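Gellness Planner 2 review: good planner, weak salesman

The pitch for Gellness is that you type a sentence, and the software works out which block to push, where to push it and when to stop. I have heard that pitch before, usually from people who leave before lunch.

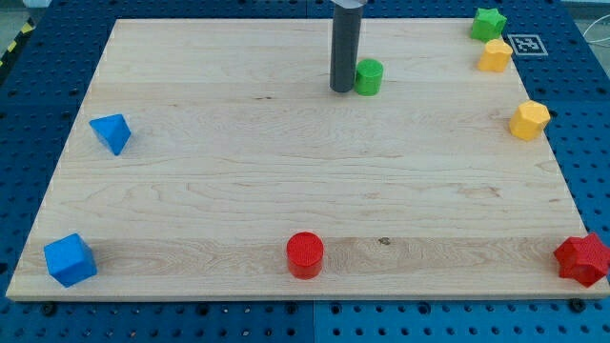
I gave it two weeks on tabletop pushing, the plainest job I could think of, because plain jobs leave a product fewer places to hide. I ran 400 commands, all short: push the green star toward the red cylinder, move the blue cube to the middle, that sort of thing. By my own scoring, 321 of them ended the way I'd asked. Gellness counts a run as a success when its own tracker says so, and its dashboard gave me a prettier number. I would ignore the dashboard.

Perception is the better half. Color plus shape gets it to the right object most of the time, and calibration against a printed marker took me one try. Where it slips is with the two yellows. "Yellow hexagon" is fine. Plain "the yellow one" makes it pick, silently, and get moving. Mekby, which I used before this, stops and asks. That's irritating for a day and then you miss it.

Planning is fine in open space and fussy near the edge. With a block close to the rim the planner likes to go the long way to get behind it, and sometimes gives up with "no feasible approach" when I can see one from my chair. There is an edge margin setting. It lives in a config file, and the manual mentions it in a footnote. Lowering it helped, and also cost me a few blocks on the floor.

The control layer I have no complaints about. Motion is smooth, the stop command stops, and the logs have timestamps that agree with each other. You'd think everyone did that. Ashby still doesn't.

Then the update. The April release changed the format for saved layouts, and the converter handled all but a handful of my 124 files. The rest failed without a message. Support answered within a day and told me to make them again.

Should you buy it? If you already run Nelton for logging, the plug-in works and saves you an afternoon. If you want to hand this to someone who has never opened a config file, wait for another version. I'm keeping my license through the end of the term, mostly for the control layer, and doing my own scoring.

Rating: 3 out of 5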